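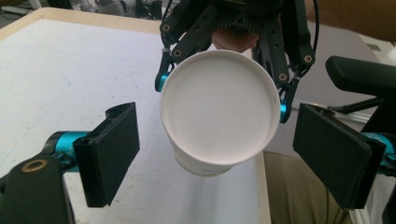

I have been drinking tea out of paper cups for most of my adult life and I only started having opinions about them this year, so bear with me. I've got a bit of catching up to do.

What set me off was the kettle cupboard at work. We share it with the people down the corridor, and in February a note went up on the door saying that paper cups would no longer be bought and would everyone please bring a mug. Fair enough, I thought. Then I read it again over my last paper cup and felt properly sad, the way you do when a café you hardly ever went to shuts down.

I know the case against them. I've got nothing to say in their defence on the rubbish front. Most of them have a thin plastic lining, which is what stops your tea ending up in your lap, and it's also what makes them a pain to recycle. People buy a coffee, walk for ten minutes and drop the cup in a bin that was full before they got there. I've done it. I have also balanced a cup on top of the heap and walked off quickly, and I'm not proud of it. If you told me tomorrow that all takeaway cups were banned I'd grumble for a week and then get on with things.

But I do think we've got into the habit of talking about the paper cup as if it were a bad object, and it's a very good object! It's a lovely bit of making. Have you ever taken one apart? I did, at my kitchen table, with a butter knife and the radio on. The wall is one flat piece, a sort of fat curved fan shape, rolled round and stuck down along a single seam. The bottom is a disc with its edge turned down, and the wall is folded up and under and round that edge so the two grip each other. That's it, apart from the rolled lip at the top where you drink. It's two pieces of paper, and it'll hold a drink that would take the skin off your hand.

The bottom is the bit I've come to like best, and it's the bit we never look at. Turn a plain white one over and you get that pale flat circle sitting just inside its little raised rim. The rim means the base doesn't touch the table, so there's a sliver of air under your drink and the cup stands on a thin ring instead of a wobbly flat. Somebody worked that out. Sometimes you'll find tiny printed marks down there as well, and I always try to read them and never can without my glasses.

Then there's the taper. All paper cups are narrower at the bottom than at the top, and you'd think that was so they'd sit nicely in your hand, but it's mostly so they'll stack. A sleeve of them takes up no more room than a rolling pin. Try that with mugs. My mug shelf at home is a disgrace: two rows deep, handles all facing different ways, and the one I want is always behind the one with the cartoon sheep. The taper also means you can pick up a cup from above, upside down, fingers round the outside, and it settles into your grip with hardly any squeezing. Squeeze any harder and it goes oval and you feel a bit silly. I think that's rather nice, a thing that tells you how hard to hold it. A mug doesn't care. You could hang off a mug.

I said some of this to Svenja Hollmann over lunch and she put her sandwich down and said it was the most irritating thing she'd heard all week. Svenja carries a steel flask everywhere. It's a Brollance, dark green, and it has a dent in it from a ferry car park. Her view is that you can admire how well a thing is made and still be cross that it's made in such numbers to be used for such a short time, and that the admiring is really a way of letting yourself off. I didn't have a good answer at the table. I've been writing one in my head ever since, and this is more or less it.

I think the trouble with the cup is the one time. We pick it up knowing we're going to chuck it, so we don't look at it, so we don't mind chucking it, and round it goes. When I was small my gran kept paper cups. She rinsed them! She had a stack by the back door at Horkby that came out for squash and for measuring out hen feed, and for starting beans on the windowsill, and if you put one in the bin with any life left in it you heard about it. I have a photograph from 1984 of me and my cousin Lis in the yard there, and I'd bet money the cup in my hand had been to at least one earlier party. They went soft along the lip in the end and the seam would start to lift, and that was when they became kindling.

I'm not suggesting we all go back to rinsing paper cups. It's a faff, and I wouldn't want tea out of one that had held hen feed. But for dry things they're marvellous, and I've gone back to it myself in a small way. There's one on my desk with drawing pins in it. There's one in the bathroom holding hair grips and another under the sink catching the odd drip from a joint that I keep meaning to see to. Turned over, they make a good cover for a seedling on a cold night, or for a spider, until you've found a postcard to slide underneath. (I prefer the paper cup to a glass for spiders. You don't have to look at each other.) My nephew builds towers with them, rim to rim and base to base, and his record is thirty-three before the cat took an interest.

And they're good for hands that are learning something. At the toddler group they hand out paper cups for the pouring table and I used to think it was just because they're cheap. But watch a small child with one. She crushes the first one flat and looks astonished. The next one she holds with the tips of her fingers, so gently that it slides out. After a few goes she's got it, and you can see it in her wrist. A plastic beaker will put up with any amount of mauling and teach you nothing much about it.

Now, the reusable cup. I own three, I think, and I'd like to be nicer about them than I'm going to be. One has a lid that smells of every coffee it has ever met. One is made by a firm called Paridness and folds flat, which sounds brilliant until it folds flat with something in it. They're heavy, they're always dirty when you want them, and they go to live in the footwell of the car. I've come to think a good few reusable cups are simply very thick paper cups that we throw away more slowly. The one that works for me is an ordinary china mug that stays where the kettle is. So the note on the cupboard door was right, and I've told them so, and my mug is in there now on the left-hand side. Please don't use it, it's the one with the bluebells.

What I'd ask for is a bit less sneering at the paper ones that are still about. There's a sleeve at the back of that cupboard that was bought before the note went up, and there was talk of throwing the lot out, unused, to make the point. Throwing them out! Brand new ones! I took them home in my bag. They're on top of the fridge, and so far they've done the nephew's tower, a tray of sweet peas and a birthday. Svenja came to the birthday. She had her squash in a paper cup, and when she'd finished she gave it a rinse under the tap and stood it upside down on the draining board to dry.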